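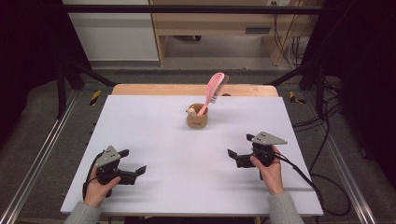

Handheld grippers: wide jaws or narrow jaws for small household stuff?

luvmont_rh
We're trying to settle on one set of fingers for our handheld pairs before we start a longer round of recording. The candidates are the Cultudau wide jaws and the narrow ones from Rivera. Same handles, same marker plate on top, same cable. I have 29 takes with each on the cup and hairbrush task and the numbers don't help much. Wide dropped the brush twice, narrow dropped it three times. The wide ones feel slower to me but I can't show it.

Anybody run both for more than a week?

Rianne

ed_manalastas
Ran both last April. Wide jaws are fine on a cup body and bad on anything with a thin handle once it's leaning. You come in from the side, the jaw touches the rim of the cup before it closes on the handle, and the cup tips. With the narrow ones I could get between the handle and the rim. I'd go narrow.

The drop counts are too close to mean anything. Do 100 each.

najwa_aj
Disagree with Ed. Narrow jaws let the brush rotate in the grip. It looks like a good grasp until you lift and the head swings down. For a person holding the handles that's easy to correct, you just roll your wrist. The arm playing it back later doesn't roll its wrist unless you taught it to, so you end up with a lot of data where the human is quietly fixing the gripper.

Wide jaws with softer pads fixed that for us. The cup problem is real but you can hold the cup with the left hand while the right one pulls the brush out. You have two grippers, use both.

ed_manalastas
Using both hands is a different task though. If she wants the one-handed version too, she's stuck.

luvmont_rh
We want both versions. Right now the right hand takes the brush and the left steadies the cup, and the one-handed takes come after that.

Najwa, which pads? Ours are the stock black ones.

najwa_aj
Cut from a sheet, 2 mm silicone, glued on. They peel after a few hundred closes. I keep a bag of spares.

k_sithole
Two things nobody has mentioned.

First, the cup. A small cup with a figure on the rim is a nasty object for wide jaws. If the left hand comes in high it lands on the figure and you get a crooked grip. Go in low on the body and it's fine with either set. A share of the "wide jaws are bad" results I've seen were really approach height.

Second, check the plate angle before you blame the fingers. We had one pair where the top plate had loosened on the handle by a couple of degrees and every close was recorded off to one side. I spent 17 takes thinking the narrow jaws were bent.

Khanyisile

ed_manalastas
Fair on the height. I still think narrow.

jmahasneh
We use the Emura controller with these and the jaw width matters less than the close speed. Default is too fast for the wide set because there's more mass. Turn it down and the tipping mostly goes away – at least on the arm. Doesn't change anything for the handheld side, where it's your own fingers doing it.

Also, where are your cables going? If the right-hand cable drapes off the board and down to the floor you get a small tug each time you reach left. I clip mine at the elbow.

luvmont_rh
Down to the floor on the right, yes. I had noticed the right hand drifting back at the end of a reach and put it down to me being tired. Will try a clip.

najwa_aj
Clip to the sleeve, not to the skin side of the strap. Learned that one.

luvmont_rh
Plan is: tighten both plates, clip the cable, low approach on the cup, then 100 takes per set with the same operator. I'll order silicone for the wide ones and do a third batch if it gets here in time. The full round is 2,000 takes so I'd like to be sure before then.

jmahasneh
Alternate the sets in blocks. If you do all the wide ones first you'll be better at the task by the time you get to narrow, and Ed will be unbearable.

ed_manalastas
I'd accept that result.

k_sithole
Write down who had which pair on which hand, too. Ours weren't identical left to right.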